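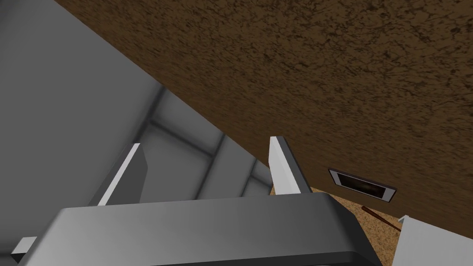

Une pince robotisée sous une grande surface de bois brun. (Image de synthèse)

COMMUNIQUÉ DE PRESSE

Ravdale ouvre Vanum au public : les petites capitalisations ont enfin leur carnet de bord en français

DUFOUR, le dimanche 3 mai – Ravdale, maison indépendante d'information financière, ouvre aujourd'hui à tous les épargnants l'accès à Vanum, son service de suivi des petites et moyennes sociétés cotées. Réservé jusqu'ici à un groupe d'essai, Vanum rassemble dans une même fiche le cours de clôture, les volumes, le calendrier des publications et les derniers avis aux actionnaires de 1647 titres. La consultation est gratuite et ne demande pas de compte de courtage.

Nous en sommes très heureux, et un peu fébriles aussi! Le projet occupe l'équipe depuis assez longtemps pour que plusieurs d'entre nous aient pris l'habitude d'ouvrir Vanum avant leur courrier.

Le point de départ est simple. Quand une grande banque ou un géant de l'énergie publie ses résultats, l'épargnant n'a que l'embarras du choix : dépêches, tableaux, commentaires, conférences retransmises en direct. Quand un fabricant de vannes industrielles ou un petit exploitant forestier fait la même chose, il faut aller chercher le document sur le site de la société, parfois dans un sous-menu, souvent en anglais seulement, et refaire soi-même la comparaison avec le trimestre précédent. Les actionnaires de ces entreprises sont pourtant nombreux, attentifs et fidèles. Beaucoup tiennent leur propre tableau à la maison. Vanum a été conçu en pensant à eux.

« J'ai commencé ma carrière à recopier des cours à la main dans un grand cahier, et je garde un faible pour les gens qui le font encore, dit Rosaire Lapointe, directeur de l'information de marché chez Ravdale. Avec Vanum, on voulait retrouver ce plaisir-là, celui de suivre une société de près, trimestre après trimestre, sans devoir passer sa soirée à courir après les documents. »

CE QUE CONTIENT UNE FICHE

Chaque société dispose d'une page unique. On y trouve en haut le dernier cours de clôture et sa variation, puis le volume de la séance comparé à la moyenne récente du titre. Ce deuxième chiffre a donné lieu à de belles discussions dans l'équipe. Pour une valeur peu négociée, une hausse obtenue sur quelques échanges ne se lit pas comme une hausse accompagnée d'un vrai mouvement d'achats, et nous tenions à ce que les deux données soient côte à côte, dans la même taille de caractère.

Viennent ensuite les comptes publiés : chiffre d'affaires, résultat d'exploitation, résultat net, endettement, flux de trésorerie. Les montants sont repris des documents déposés par les sociétés, dans la devise d'origine, avec un renvoi à la page du rapport. Lorsqu'une société corrige un exercice antérieur, l'ancien chiffre reste affiché à côté du nouveau, avec la date de la correction.

Le calendrier occupe le bas de la fiche. Publications trimestrielles, assemblées, dates de détachement des dividendes, échéances de vote par procuration : tout y est inscrit dès l'annonce officielle. Une date encore provisoire est marquée comme telle. Les utilisateurs peuvent exporter le calendrier d'un seul titre ou celui d'une liste entière vers leur agenda habituel.

Un glossaire accompagne les fiches. Il a été écrit par les rédacteurs de Ravdale et relu par des lecteurs qui ne travaillent pas dans la finance, ce qui a fait disparaître bon nombre de phrases dont nous étions assez fiers. Le mot « dilution », par exemple, a connu quatre versions. La dernière tient sur deux lignes et s'appuie sur un cas chiffré.

SEPT INDICES POUR SITUER UN TITRE

Vanum propose également 7 indices sectoriels, calculés chaque soir après la clôture : industrie, ressources, santé, technologie, consommation, immobilier et services financiers. Leur vocation est de donner un repère. Un titre recule de façon marquée un mardi de séance morose : est-ce la société, ou tout le secteur? La réponse se lit d'un coup d'œil, et elle évite parfois une décision prise trop vite.

La méthode de calcul est publiée intégralement sur le site, avec les règles d'entrée et de sortie. La pondération est plafonnée afin qu'une seule grosse valeur ne dicte pas l'humeur du groupe. La composition est revue deux fois l'an. Les changements seront annoncés à l'avance, et la première révision aura lieu en juillet. Les sociétés suivies ne paient rien pour figurer dans Vanum, et aucune ne peut demander à être retirée d'un indice à la suite d'une mauvaise séance (la question nous a été posée).
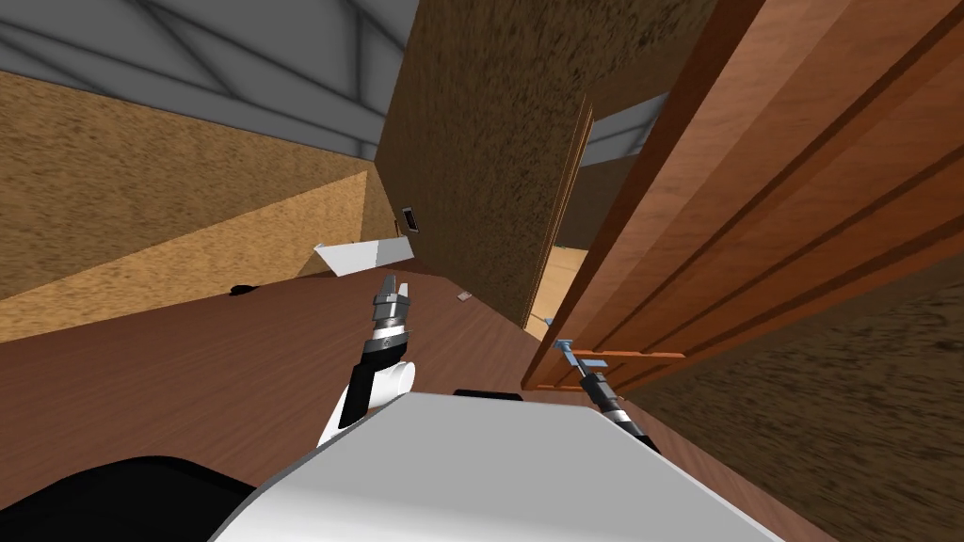 Le traitement quotidien des données repose sur Peltico, le moteur de collecte mis au point par l'équipe technique de Ravdale. Peltico relève les avis réglementaires au fil de la journée, les range par société et signale ce qui demande l'attention d'un rédacteur : un chiffre qui change d'ordre de grandeur, une date déplacée, un rapport remplacé sans explication. La vérification reste humaine. Une fiche modifiée après la clôture porte l'heure de sa dernière relecture, et le journal des corrections est ouvert à tous.

UN BANC D'ESSAI BAVARD, ET TANT MIEUX

Avant l'ouverture, près de 100 épargnants ont utilisé Vanum au quotidien. Ils ont reçu pour seule consigne d'écrire à l'équipe dès que quelque chose les agaçait. Ils s'y sont tenus avec un entrain remarquable!

C'est à eux que l'on doit la liste personnelle, qui permet de regrouper des titres sous le nom de son choix et d'ajouter une note à chacun. L'affichage des dividendes sur plusieurs exercices vient d'eux aussi, tout comme la version imprimable des fiches, que nous avions d'abord écartée et qui s'est révélée l'une des fonctions les plus demandées. Les premiers graphiques utilisaient un vert et un rouge difficiles à distinguer pour certains lecteurs. Ils ont été redessinés, avec des traits pleins et pointillés.

Tout n'a pas été retenu. Plusieurs participants souhaitaient des cours en continu pendant la séance. Vanum restera pour l'instant un service de clôture, mis à jour le soir. Ravdale préfère soigner une photographie quotidienne complète, et les utilisateurs qui suivent des sociétés sur plusieurs années nous ont largement encouragés dans cette voie. D'autres demandaient une note ou une étoile par société. Ravdale n'émet pas de recommandation d'achat ou de vente, et Vanum n'en comportera pas.

« Les messages que j'ai préférés sont ceux qui commençaient par "je ne suis pas un professionnel, mais", raconte Rosaire Lapointe. Il y avait presque toujours une excellente idée derrière. Un lecteur nous a signalé une date d'assemblée erronée avant que la société elle-même ne s'en aperçoive. On l'a corrigée, on lui a écrit pour le remercier, et il nous a répondu avec trois autres remarques. »

LANGUES, ACCÈS ET SUITE DU PROGRAMME

Vanum est offert en 2 langues, le français et l'anglais, et l'on passe de l'une à l'autre sans quitter la fiche consultée. Le français est la langue de rédaction : les résumés, le glossaire et les notes de méthode sont écrits d'abord dans cette langue, puis traduits. Les documents des sociétés demeurent dans leur version d'origine.

Le service fonctionne dans un navigateur, sur ordinateur comme sur téléphone. L'inscription est facultative. Elle sert uniquement à conserver une liste personnelle et à recevoir, si on le souhaite, un courriel lorsque paraît un document sur l'un des titres suivis. Les adresses ne sont ni vendues ni transmises à des tiers. Ravdale finance Vanum par la vente de ses fichiers historiques aux bureaux de recherche et aux gestionnaires de portefeuille, une activité qui reste distincte et qui continue aux mêmes conditions.

En juillet, en même temps que la première révision des indices, paraîtra un module consacré aux assemblées annuelles. Il présentera les résolutions soumises au vote, la rémunération des dirigeants et les résultats des scrutins de l'année précédente. L'équipe y travaille déjà avec plusieurs lecteurs du groupe d'essai – les plus assidus aux assemblées, cela va de soi.

Ravdale tiendra aussi des séances de prise en main à Dufour et en ligne. Elles sont gratuites, durent une petite heure et s'adressent autant aux débutants qu'aux actionnaires aguerris. Les clubs d'investissement peuvent demander une séance pour leurs membres, avec les titres de leur choix comme matière première. Nous adorons quand ils en choisissent un dont nous n'avons jamais entendu parler en réunion.

À PROPOS DE RAVDALE

Établie à Dufour, Ravdale recueille, vérifie et diffuse des données sur les sociétés cotées de petite et moyenne taille. Elle ne gère pas d'actifs, n'exécute pas d'ordres et ne détient aucune position dans les titres qu'elle suit. Ses rédacteurs et analystes sont soumis à la même règle.

Les renseignements publiés dans Vanum sont fournis à titre d'information et ne constituent pas un conseil en placement. Les rendements passés ne garantissent pas les rendements futurs.

Contact presse : Rosaire Lapointe, directeur de l'information de marché, Ravdale, Dufour. Entrevues possibles en français et en anglais. Notes de méthode et exemples de fiches envoyés sur demande.

– 30 –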